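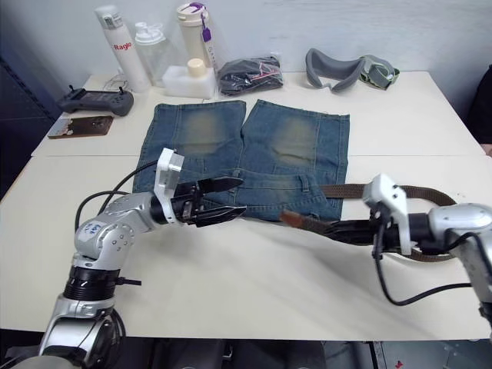
My sister reckoned a band couldn't split up if it had never sold more than 38 tickets, and I told her Nalis had sold 38 twice, thank you very much. She carried on eating my toast.

We'd lasted ten years, me on bass and three others who couldn't agree on a tempo. The end came by text, somewhere between the Dretura gig and the one at Kamolrat that we never played. "Think that's us done," it said, with a thumbs up -- a thumbs up!

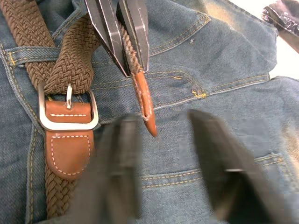 So I did what anyone would do and put our last song online at midnight, no title, no explanation, and went to bed feeling terribly mysterious. By September it had 2,334 plays, and I'd guess half of them were me. Then Taniretti rang, the little label that had turned us down every spring, and asked if we were free to tour. I said I'd have to check with the others -- and went looking for my phone charger.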